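Talking fingers with Seon-mi Tak

I'd been pestering Seon-mi Tak for an interview ever since she posted her long, grumpy and very funny notes on gripper fingers, and she finally gave in on the condition that we talk while she worked. Fine by me! She tests hardware for a small outfit called Kedasau, and for the past few months she's been putting two sets of fingers through the same household chores to see which ones she'd want to live with.

The two sets are the Kikance, long and stiff and tapered, and the Aravena, which is shorter and has a bit of give in it. I asked her which one she liked better and she laughed at me.

"Everybody asks that first," she said. "Ask me which one I like for a door. Ask me which one I like for a sock. Those are different questions and I've got different answers."

So I asked about doors.

"Doors are where stiff wins. You come up to the edge of a washer door and you've got a narrow gap to get into, and a soft finger just sort of shrugs at it. It bends, the arm thinks it's getting somewhere, and you've pushed the whole thing sideways. With the long ones I can get a tip behind the rim and the force goes where I send it." 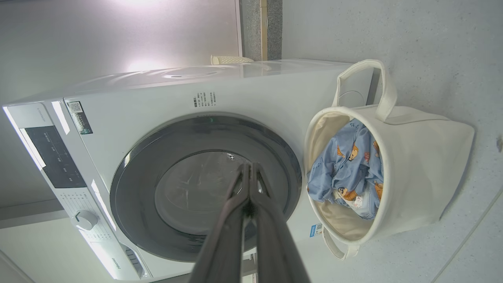

She ran 320 door pulls with the Kikance before she let herself look at the numbers, and then did the same again with the Aravena. I would have peeked after ten. She says peeking is how you end up rooting for one of them, and that she's caught herself being nicer to a gripper just because it was the more expensive one (I have done this with blenders).

"The thing I got wrong early on was the approach," she told me. "I was coming in square because it looks tidy on the screen. Come in at a bit of an angle and let one finger do the work. The other one is just along for the ride. I had a spreadsheet full of bad pulls that were all my fault."

I wanted to know about the wrist camera, too, since half the mail I get is from people asking if they need one. She's a fan, with grumbling. Glossy white appliances drive her up the wall. A patch of light lands on the casing and the picture washes out right where you'd like an edge. She tried fixing it in the exposure settings for a while and then moved a lamp, and the lamp worked better.

"The head view tells you where you are and the wrist view tells you what you're about to bump into," she said. "If you made me give one up I'd give up the wrist. But I'd sulk."

Then we got to laundry, which I think is the part she really likes. Her voice goes up. Clothes are miserable for a robot: they fold over themselves, they slide, you grab one shirt and two come along for the trip.

"On cloth I want the tips open only a little. People go in wide, like they're picking up a watermelon. You want a pinch. Go down into the pile, close, lift slowly, and stop for a second so whatever's going to fall off can fall off."

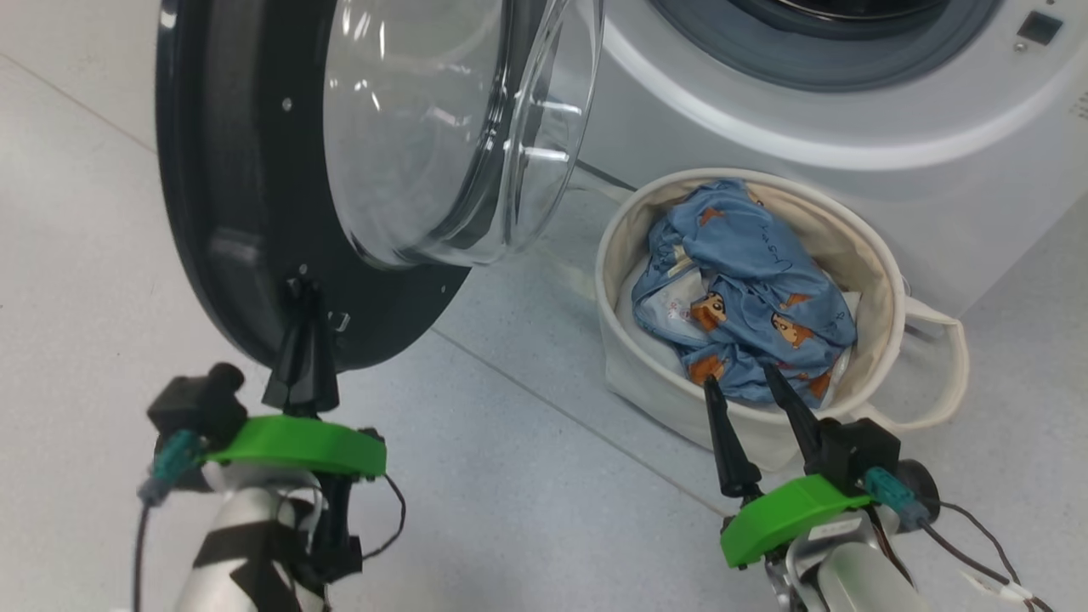

The two-arm work was new to me. Seon-mi likes to have one arm look after the door while the other deals with the basket, and she says a lot of her trouble comes from the arms having opinions about each other. She went through two controllers before she settled. The first one she won't name. The one she kept is a Kornen, and what sold her was how it behaves when an arm meets something it can't move.

"It backs off politely," she said. "The other one would lean. I don't want to stand next to a thing that leans."

I asked about cables, because I always ask about cables. She groaned. She leaves more slack than she thinks she needs, tapes down whatever she can, and still checks every connector before a long run. Her record for a loose plug ruining an afternoon is 7 hours, and she found it while packing up to go home.

And the verdict? After 790 cloth grabs she has the Aravena ahead on thin stuff like T-shirts and pajamas and the Kikance ahead on anything heavy. Towels, jeans, the door. She's leaving the stiff ones on for now.

"Ask me again when I've done fitted sheets," she said, and I've already put it on my calendar.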